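Eye level (drawing)

Eye level, in drawing and painting, is the height from which a subject is viewed. It is shown on the page by the horizon line, a level line that may be drawn in full, lightly sketched and later erased, or simply kept in mind. Moving that line up or down is one of the most powerful choices an artist can make. A street drawn from a curb and the same street drawn from a fourth-floor window share every building and still feel like two different towns.

The term is used in sketching, stage design, comics, architecture and model making. In many classrooms it is the first idea taught in perspective, ahead of vanishing points.

Basic principle

On flat ground, the horizon line always sits at the height of the viewer's eyes. Sit down and it drops with you. Climb a ladder and it comes along for the ride, which is a wonderful thing to try at the beach, where the sea does the drawing for you.

Level surfaces below the line show their tops. Level surfaces above it show their undersides. A level surface exactly on the line shrinks to a single stroke, and its top and bottom both vanish. Bookshelves are a favorite way to see this: the lower shelves open up like trays, the upper ones show their bottoms, and somewhere in between is a shelf that is nothing but an edge.

Circles follow the same rule. The rim of a cup well below the eye is a fat ellipse. Raise the cup slowly and the ellipse gets thinner until it closes into a line, then opens again from the other side. Beginners very often draw the rim too round and the base too flat, although for an upright cup below eye level the base is the rounder of the two.

Low, middle and high views

A low eye level makes people and buildings loom. Tabletops and floors become thin bands, and things standing on them overlap a great deal. Poster artists love it for heroes and mountains.

A middle eye level, at the height of a standing adult, is the one most people live with. If everyone in a crowd is the same height as the viewer and stands on the same level ground, all their eyes fall on the horizon line, no matter how far off they are. This handy fact lets an artist fill a market square with figures in minutes!

A high eye level spreads the ground out like a map. Overlap is reduced and the spacing between objects becomes easy to read, at some cost in drama. When the view is tilted down as well, upright lines begin to lean and draw together toward a third vanishing point far below the picture.
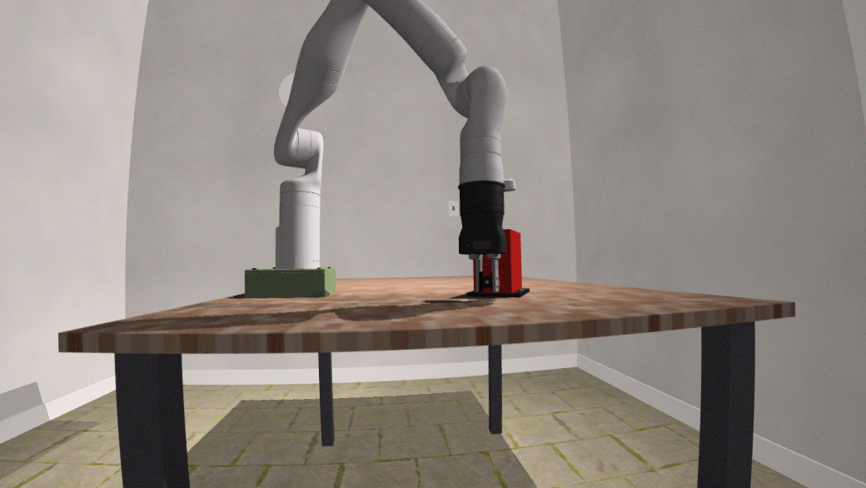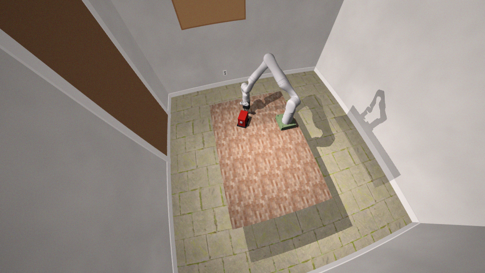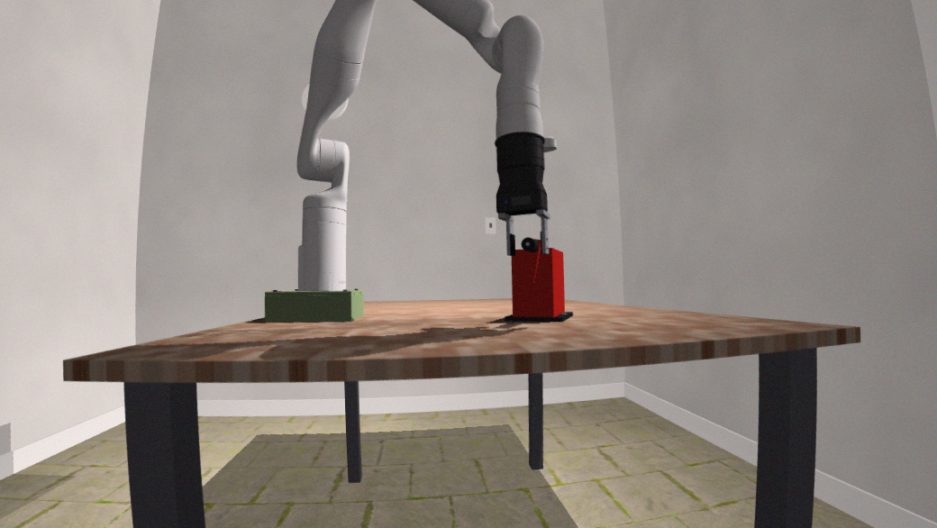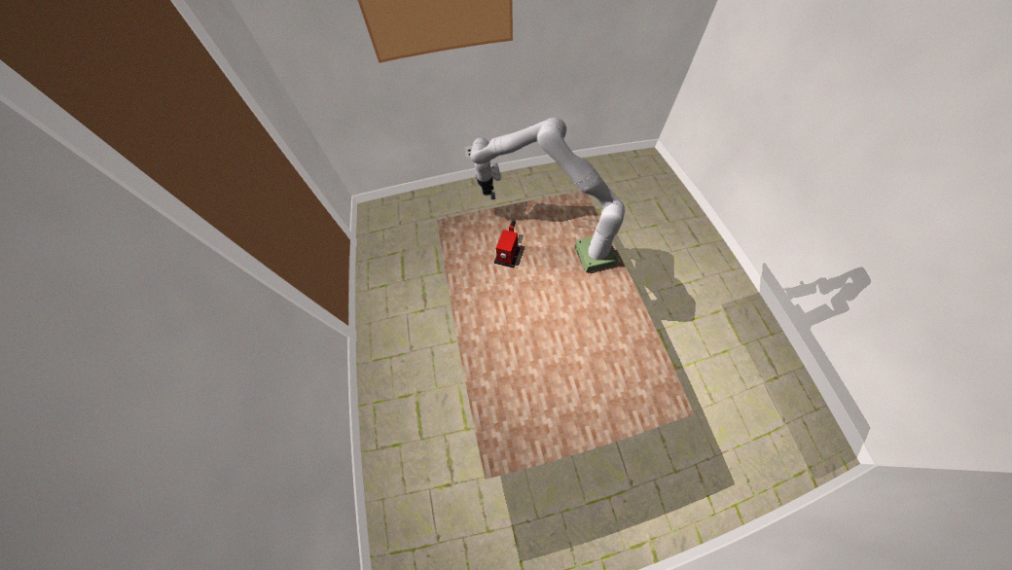

Computer-rendered views of a room with a robot arm. The tabletop in the first is almost edge-on; the fourth looks steeply down.

Cone of vision

Eye level works hand in hand with the cone of vision, the part of the surroundings that can be drawn without obvious stretching. Many handbooks set it at 60 degrees. Outside the cone, cubes near the corners of the page start to look pulled like taffy, even when every line has been correctly ruled. The usual cure is to step back from the subject, in fact or in imagination, and draw it smaller.

Sloping ground

Hills cause more trouble than any other subject. The horizon line stays where it is, at the height of the eye, but a road running uphill has its own vanishing point above that line, and a road running downhill has one below it. Houses along the road keep their level windowsills and doorsteps, so their lines still run to the true horizon. Once these two sets of lines are kept apart, a steep street suddenly tips into place on the paper, and it is a thrill every time.

Teaching

A well-loved exercise is the Fullell ladder, taught at the Salcedo evening school of drawing. Students draw one kitchen stool from the floor, from a chair, standing up, and from the third step of a ladder, keeping the paper the same size throughout. Mehrangiz Sadeghi, who ran the Friday class for many years, had her students mark the horizon line in blue pencil before anything else went down. Her handbook, Where the Line Sits, has 856 small figures and hardly a page without a teacup on it.

Mawuli Amegashie took the idea outdoors in his Tumen sketchbooks. He made 365 drawings of a single footbridge, some lying on the bank, some from the railing, and several from the hill behind the boatyard, where the river opens out into a broad silver shape. Placed in order of height, the sheets work like a slow elevator ride. The Lonum gallery hung them that way one November, along a wall marked with a running blue line at the height of each drawing's horizon.

Common mistakes

Two eye levels in one drawing is the classic slip. It tends to happen when a table is drawn while standing and the vase on it is added after sitting down. The vase then seems to float or tip forward. Another is placing the horizon exactly halfway up the page out of habit, which splits a landscape into two equal bands and leaves neither sky nor land in charge.

Mixing eye levels on purpose is a different matter. Many still lifes tilt the table toward the viewer while the jugs and bottles are seen from the side, so that the fruit, the cloth and the profile of each jug can all be enjoyed at once.

See also

Foreshortening
Horizon
Linear perspective
Vanishing point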